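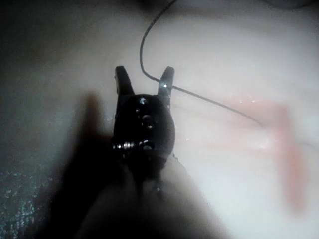 Wrist camera, gripper open over the pad.

Ticket 569 – jaw direction does not match hand controller
Opened by: Gyu-bin Yeo
Date: 26 September 2025
Place: Drurnbridge shared workshop, suture bench
Status: open

Problem: When I turn the hand controller slowly to the left, the wrist follows well for the first part, then stops for a moment and jumps. I noticed it first in August, but then it was small. Now I cannot place a stitch where I want. The arm without thread shows the same fault, so I think thread tension is not the cause.

What I checked already: cable tension by finger, the controller battery, and a restart of the Yoo driver board. No change.

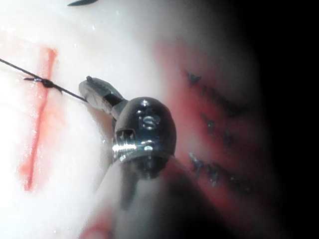
Jaws slightly open near the thread end, knot on the left incision.

In this position I commanded a small turn and read the log. The motor encoder counts up to 628 without a break, so the command arrives and the motor obeys. The loss must be after the motor – in the cable or in the pulley. I also compared with ticket 2, where the belt was loose, but that fault was in the shoulder and made a noise. This one is silent.

Next I tried with the thread between the jaws, to see if a light load changes the jump.

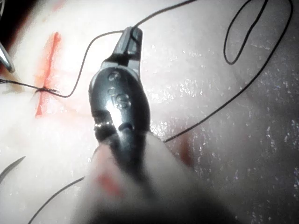

Myung-ja Gil: The log looks to me like a cable that slips on its drum. Please don't raise the gain in software, it will only hide the slip. Loosen the drum clamp, wind the cable by hand, and tighten it again at middle position.

Thank you, I will follow this. I ordered new cable from Waltico in case the old one is worn. Until the repair I keep the speed limit at the lowest setting and work with both arms only for slow passes.
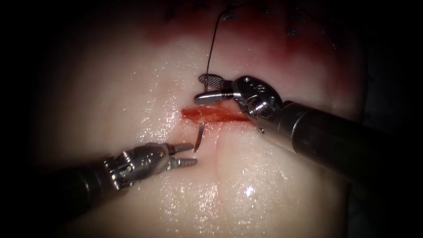 Steps before closing

1. Power off and release the brake.
2. Rewind the cable on the drum, clamp at middle position.
3. Run the left turn test again and attach the log.
4. Byung-chul Na to confirm on the second controller.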